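**Tribute act on a limited supply: how do we stop the breaker tripping mid-set?**

Posted in Small Venues & Holiday Parks

**Sânziana Marinescu**

We run weekend entertainment in the clubhouse at Prelby, a holiday park with a room capacity of 80. In March we had a five-piece tribute band and lost power to the stage twice, both times during the loudest part of the second set. The stage has 2 wall outlets. I have since learned that both are on one 20 A circuit, along with the bar fridge.

The band's rider lists two powered mains, a powered sub, 6 LED pars, a hazer, a keyboard and three small amps. Their tech said the rig "normally runs fine." The park will not pay for new wiring this season. Is there a way to run the same lineup safely, or do I book duos until fall?

**valderrama_sound**

Get the fridge off that circuit first. A compressor starting while the sub is working hard is a likely cause of what you describe.

Then look at the hazer. The heater in a fog or haze machine can draw more than all of your LED fixtures together, and it cycles on and off without warning. Check the rating plate. If it says 700 W or more, run it from a different circuit or leave it out.

For a 20 A circuit at 120 V, plan on 16 A continuous, or 1,920 W. Add up the rated input of each item, in watts or amps, from the plate on the back. Don't use the amplifier output figure printed on the front of the speaker -- it is a peak number and tells you nothing useful about the load on the wall.

**Edeo**

just rent a generator, we did and it was fine

**Atomness**

A generator outside a clubhouse brings noise, exhaust and grounding questions, so I would leave that as a last resort.

Have an electrician map the room. Most clubhouses have a second circuit within 31 feet of the stage, often behind the bar or in the store room. Put lighting and haze on that one and keep all audio on the stage circuit. Use 12-gauge extension cords, fully uncoiled, and tape them down where guests walk.

Splitting audio across two circuits can introduce hum. If you have to do it, use an isolation transformer on the signal line. Never lift the ground pin.
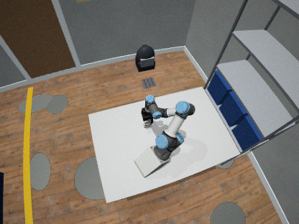
Can the band's tech reset the breaker during the show?

Once, after turning off the hazer and muting the sub. If it trips again, stop the set and leave the breaker off until the circuit has been checked.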